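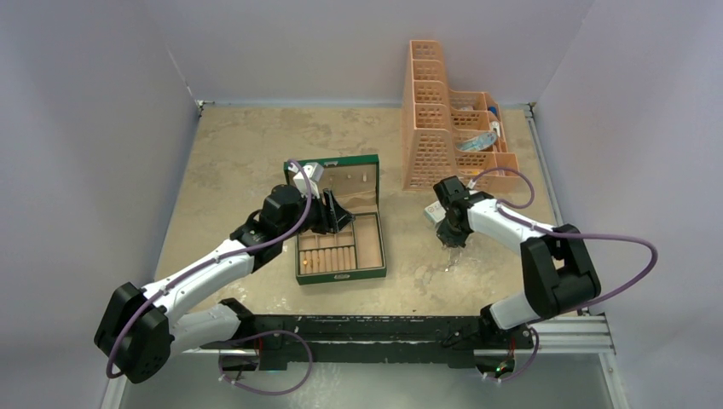
The Case for Keeping Parts on the Shelf

A household appliance is designed once, manufactured for a few years, and then expected to serve for a decade or longer. The supply of parts seldom follows the same schedule. Owners who are willing to repair, and who have the skill to do so, regularly find that the single component they need was withdrawn from sale while the machine was still in good general condition. It is the view of this office that the availability of parts deserves at least as much public attention as the right to open the case.

Much of the recent debate has concerned access: screws that require a special driver, service manuals kept behind a dealer login, software locks that reject a replacement board. These are real obstacles, and progress on them is welcome. Yet a manual is of little use to the owner of a dishwasher whose drain pump can no longer be bought.

The Edport repair desk, which operates from the lower floor of the public library, keeps a log of every item brought in. Over its most recent season the desk received 115 small appliances. The most frequent reason for sending an item home unrepaired was the absence of a part. In many of those cases the part was a molded plastic piece with no electrical function at all, such as a latch, a hinge cover or a coffee maker's valve seat. The owner had already taken the trouble to clean the machine, find the fault and carry it across town.

One case from the log is typical. A Clasier stand mixer arrived with a stripped worm gear. The motor was sound and the bowl, whisk and housing showed little wear. The manufacturer's parts line confirmed that the gear had been discontinued and offered a discount on a new mixer. The desk eventually located a used gear through Andreadis, a salvage dealer in Grekmont, and the mixer was returned to its owner. The repair required less than an hour of work. The search for the gear occupied the better part of July.

Manufacturers object that storage is expensive and that demand for old parts is unpredictable. The objection has some merit. A warehouse must be heated, insured and staffed, and a bin of 500 door seals may sell slowly. But the cost is presently being paid by someone else. The owner pays it in the price of a replacement, and the town pays it again at the transfer station, where large appliances are accepted for a fee that does not cover their handling.

Three measures would improve matters without placing an unreasonable burden on any firm. First, the period during which parts will be sold should be printed on the outside of the carton, in plain type, next to the energy label. A buyer comparing two washing machines could then weigh a promise of 6 years against a longer one. Second, a firm that intends to discontinue a part should give public notice and accept final orders, so that independent shops may lay in a supply. Third, when a part has been withdrawn and no stock remains, its dimensions and material should be released. A competent machine shop can cut a gear from a drawing. It can also work from a broken original, although the result is less reliable and the labor costs more.

The third proposal will meet the strongest resistance, and some limits are appropriate. Parts that bear directly on safety, such as gas valves and pressure vessels, should remain under the control of qualified makers. A knob, a foot or a drawer runner should not be treated in the same manner. Firms that have already stopped selling such items have given up whatever income they provided, and it is difficult to see what interest remains to be protected.

Purchasing departments can act sooner than legislatures. The Edport school district replaces kitchen and laundry equipment on a regular cycle, and its bid documents could require a stated parts period beginning with the next round. Public buildings in Grekmont maintain up to 100 refrigerators and freezers among them. Orders of that size receive a supplier's attention in a way that a letter from one household does not.

Residents who have been refused a part are asked to keep the written refusal, together with the model number from the rating plate, and to leave a copy at the repair desk. The log accepts entries for items repaired elsewhere, and for items that have already been discarded.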